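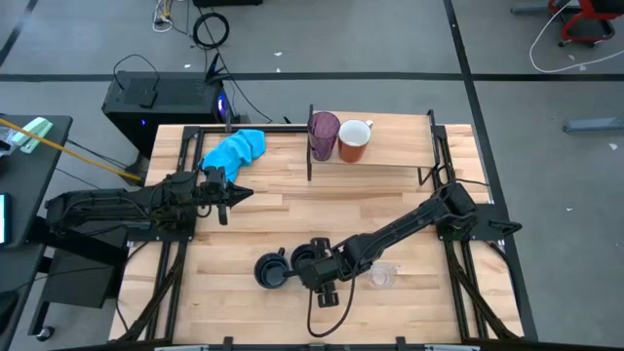
Cups, Mugs and Bowls: What Are They Made Of?

People have been drinking out of cups for thousands of years. The first ones were probably things they found, like shells, gourds and hollow horns. Later they learned to shape cups from clay, and after that from metal, glass and plastic. Most kitchens today have a mix.

Clay

A mug usually starts as soft, wet clay. Someone shapes it by hand or presses it in a mold, then sticks the handle on with runny clay called slip. The mug dries slowly and goes into a very hot oven called a kiln. The heat makes the clay hard for good. You can't turn it back into mud, even if you leave it in water for a year.

The shiny coat on a mug is called glaze. It is a thin layer of glass that melts onto the clay in the kiln. A potter can use one color of glaze on the outside and a different one on the inside. White is a common choice for the inside of a mug.

Glass

Glass is made mostly from sand. The sand is melted with a few other things until it is thick and runny, like honey. Then it is blown or pressed into shape. A clear glass bowl can be hard to spot on a table, so look before you put your elbow down.

Plastic

Plastic cups are made by squirting hot, melted plastic into a mold. They are light and they don't break easily, but very hot water can bend some of them.

Some plastic is see-through, so you can read a book through it. Some is translucent. That means light gets in but things on the other side look blurry. And some is opaque, which means no light gets through at all.

Why do mugs have handles?

Heat moves from hot things to cooler things. If you pour cocoa into a mug, the sides get hot and so do your fingers. The handle sticks out away from the cocoa, so it stays cooler. Cups for cold drinks don't need one.

Try it: the shelf test

Marek Doležal's class in Brirnavville tried this in July with 24 cups from home. You need a few cups, a low shelf and a cloth.

1. Ask a grown-up which cups you may use.
2. Put the cups in order from tallest to shortest.
3. Now guess which one holds the most water. Write down your guess.
4. Fill that cup and pour the water into each of the others, one at a time. Does it fit?
5. Wipe up the spills with the cloth - there will be spills.
6. Put everything back on the shelf, heavy mugs toward the back.

The tallest cup often loses. A short, wide mug can hold more than a tall, thin cup. In the class, 14 children picked the tallest one first.

Words to know

Kiln: a very hot oven for baking clay.
Glaze: the glassy coat on a mug or plate.
Translucent: lets light through, but not a clear picture.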